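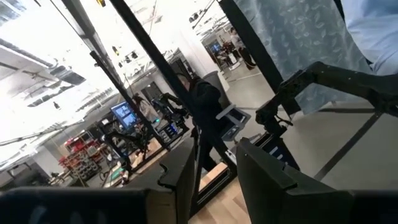
Black metal poles, seen at a slant.

Plultside: The Complete Series (box set, Dromitz Home Video)
Reviewed by Adelino Quintela
24 March 2025

Fans of Plultside have been asking for a proper box set for years. The show ran for four seasons, and only the first two ever came out on disc, in plastic cases that cracked if you looked at them wrong. Dromitz has now put out the whole thing in one package. I spent the past few weeks going through it.

If you never saw the show, it's a workplace comedy set in the ticket office of a small ferry line in the town of Flomthorpe. Most people remember it for Nell and Curtis, the two clerks who share a window and take three seasons to go on a date. The box knows this. They're on the front, they're on the back, and they're on the discs for seasons two and three.

The picture is better than I expected. The early episodes were shot on a low budget and always looked a little green when they aired. The color has been fixed without making everybody look sunburned. Season one is still soft, especially in the night scenes on the dock, but I doubt anyone could do much about that. The sound is fine. The laugh track on the pilot is gone, and I didn't miss it.

The extras are uneven. There are commentaries on most of season two, and the one for "Last Boat" is the best thing here. The two leads watch the kiss for the first time in years and talk over each other the whole way through. They disagree about who came up with the line about the umbrella. The season four commentaries are writers only, and there are long gaps where they just watch the show.

You also get a blooper reel, a short feature on the music and a set of deleted scenes. One of those explains what happened to the Baptista brothers, who drop out of the story halfway through season three. I always assumed a whole episode had been cut. It was one scene, under a minute long, and it would have helped.

Now the complaints. The menus are slow, and every disc makes you sit through the same logo. There's no "play all" on the season four discs - I checked more than once. The holiday special is on the extras disc instead of with season three where it belongs, so anyone watching for the first time will miss it. The episode guide is a folded sheet with small print, and mine lists two episodes in the wrong order.

The case itself is sturdy cardboard with sleeves. The sleeves are tight, and I got fingerprints on most of the discs pulling them out.

There was a numbered first run of 1,000 sets with a reprint of the pilot script. Mine is number 619. The script is nice to have, with a few jokes that never made it to air, but I wouldn't pay extra for it. The standard set has the same discs and is due in September.

If you already own the first two seasons, the commentaries and the cleaned-up picture are reason enough to trade up. If you only want to see Nell and Curtis get together, borrow season three from somebody.

Rating: 4 out of 5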